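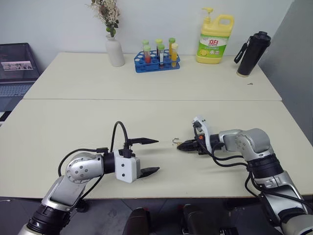 **Grelon parallel gripper pair, with the Flesar handover software – two stars out of five**

30 December 2022

I'll start with the fault, as it's the bit you'd want to know before spending any money. When one arm passes a small part to the other, the receiving gripper sometimes reports that it has hold of the part when it has closed on nothing. The giving gripper believes it, opens, and the part drops on the table. No alarm, no pause, no line in the log. The program moves on to the next step with both hands empty.

We ran 200 handovers over the first half of December, on two arms facing each other across a plain table. In 79 of them the part ended up on the table or the floor. The sales page promises "dependable transfer of fine objects", and I'd like to know which objects they had in mind. With a block of foam as big as a fist, we had no drops at all. With anything that ended in a thin hook or a bit of wire, it was a coin toss on a bad day.

The reason seems plain enough to me. The fingers sense contact by motor load, and the threshold is set once, at the factory, for something with a bit of bulk. A thin piece of metal gives hardly any push back before the fingers meet, and when the fingers meet each other the load goes up and the software calls that a grip. You can lower the threshold in Flesar. Then it calls a grip before it has touched anything, so you have the same fault arriving a second earlier.

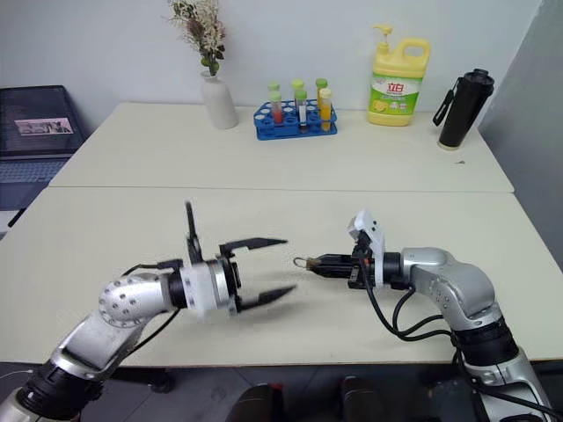 Alignment is the other half of it. The two grippers need to be level with each other and the receiving one has to come in square, and there is no help with this in the software beyond a jog screen with tiny arrows. I set mine by eye, then by ruler, then by eye again. After a restart the left arm came back 4 mm lower than I had left it. Support said that was "within the expected range". Expected by whom? The opening between the fingers is generous, I'll give them that, but a wide opening is no use if the fingers close under the part.

Then the safety matter, which bothers me more than the drops. If you press pause halfway through a handover, the arms stop but the giving gripper lets go. I tested this 6 times and it let go on every one. With a light bit of wire that's a nuisance. With a blade or a glass tube it could be a trip to hospital, and pause is exactly the button a person presses before reaching in. The emergency stop behaves properly and the fingers stay shut. So use that, and tell everyone else in the room to use it too. The manual mentions none of this. I reported it and was told a fix was planned, no date given.

Cables: too long, and they hang in loops off the wrist. I've not had one snag yet. I don't expect that to last.

What's good? The grippers are quiet, the fingers come off with two screws, and holding is fine once a part is properly in the jaws. I had one clamped overnight and it hadn't shifted by the morning. As a single gripper for picking up and putting down, I would probably have given it four stars and grumbled about the price.

Before this I used the Drilness set, which is slower and uglier and needs its own power box. It also checks the finger gap before it reports a grip, so if the fingers have closed all the way it knows it has missed. That is one line of logic. Grelon could add it tomorrow, as the gap reading is already there on the status page.

I bought through Hà, who were prompt and have offered to take the pair back. I'm keeping them until the next software release, with handovers switched off and a note taped by the pause button. If the release sorts out the pause fault I'll come back and change the score. If it only sorts out the dropping, I won't.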